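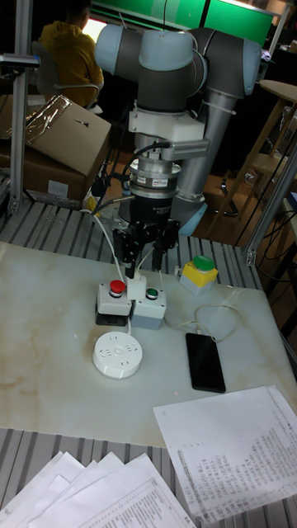
Zaltik wrist kit with contact software: bench review

Reviewed by Nerys Price
Updated Wed 4 September

Zaltik is a retrofit package for collaborative arms that already have a controller and a spare tool connection but no useful sense of touch. Womar sells it as a bracket, a six-axis force-torque sensor, a two-finger gripper and a licence for the contact software. The arm is not included. Ours belongs to the test shop at Skumville, where the kit was fitted in May and has stayed on since.

The work we bought it for is functional testing of operator controls: pressing buttons, releasing them, and recording the force at which each one changes state. A position-controlled arm can press a button well enough if the fixture never moves. Our fixtures move. Enclosures come back from customers with different feet, different bases and different amounts of wear, and they get put down on the board by whoever is on shift.

Fitting

The stack goes bracket, sensor, gripper, in that order down from the flange. Thijs Leemans did the mechanical fit in a morning, most of which went on the cable. The bracket is white, the sensor body silver and the gripper black, so it is at least easy to tell over the phone which part someone is talking about.

The bolts are supplied in the correct lengths and the dowel holes line up. Torque values are printed in the manual, but in the appendix on spare parts and not in the installation chapter. Follow them. We over-tightened the sensor side on the first attempt and had a standing offset on one axis that the zeroing routine would not fully remove. Backing off and re-torquing in a cross pattern fixed it.

Cable management is the weak part of the hardware. Sensor and gripper leads both exit near the wrist and need a service loop long enough for full rotation of the last joint. Womar supplies straps but no clips or guide. If the loop is too tight it loads the sensor, and that load changes with wrist angle. If it is too slack it can hang into the work. We settled on a loose loop and a strap around the link above, then repeated the payload identification with the cables in their final position. The manual does not mention doing it in that order. It should.

Height is the other thing to check before ordering. The bracket, sensor and gripper together put the fingertips a good way below the flange, and a small arm on a low table loses a noticeable part of its vertical workspace. With the wrist pointing straight down we have enough clearance over a joined pair of button boxes, though Catarina Teixeira had to rewrite the approach moves for taller units.

Software

The contact software runs on a separate PC and talks to the arm controller over Ethernet. A contact move has a direction, a speed, a force threshold and a maximum travel. That covers most of what we need. The editor is plain and quick, and a program exports as readable text that can be kept under version control.

Three complaints. The force threshold is entered in newtons but the live plot defaults to a normalised scale, and the setting does not persist between sessions. Tool frames can be renamed but not duplicated. Log files roll over at midnight without closing the current record, so a run that crosses midnight loses a line. Radwan, the distributor, says the last of these is fixed in the next release. We have not seen that release.

Test set-up

The bench is a slotted aluminium table with a marble-pattern board over it. The board is flat, wipes down and has slightly more friction than bare profile. Test pieces sit loose on it. They included a grey-and-white enclosure pair with a red mushroom button on one side and a small green button on the other, and a yellow-and-white box with a large green push button. A power socket and a phone shared the board with them.

Loose placement is deliberate. A clamped enclosure hides sideways force, and sideways force is what tips a small box over or walks it across the board. With the sensor in the loop, the program can stop when the lateral reading climbs and re-centre before pressing again.

Results

We logged 1,442 presses across the set. Two ended in a protective stop. The first was a mushroom head approached off-centre, where a finger slid down the shoulder of the button and met the housing. The second was ours: the payload had been entered in the wrong field after a gripper swap.

Repeatability on the small flat buttons was good. Actuation force readings on the same button, taken on consecutive days, agreed within the limits of our reference gauge. The mushroom heads gave a wider spread, which we put down to the curved top and to pressing with the fingers closed. A flat pad between the fingers narrowed it.

Drift was measurable over a shift and followed the temperature of the gripper body. Zeroing before each batch is sufficient. Golnar Vahidi tried zeroing before every press and found no improvement, only a longer cycle.

The gripper is adequate. It holds parallel under light load and the fingers come off with two screws each. Closing speed is modest. We used it mainly as a blunt probe, so anyone planning to handle parts all day should look for a longer test than this one.

Support and cost

Price depends on the arm and the flange pattern, so ask for a quote. The software licence is perpetual for the version shipped. Updates and phone support are a further $269 a year, and in our view that is worth paying for the first year only. Rostam Rashti at Radwan answered technical questions the same day and sent a corrected wiring diagram when we pointed out that pin labels were swapped on the printed one. Check yours against the connector before powering up.

Verdict

Recommended for press-and-measure work on fixtures that are not well located. The sensor is the best part of the kit and the cable arrangement the worst. Shops that only need a gripper can spend less elsewhere.

Good: stable sensor readings, readable program files, clean mechanical fit
Not so good: no cable guide, plot scale resets, torque table in the wrong chapter
Still to be tested: plug insertion – we have the programs written but no results we would publish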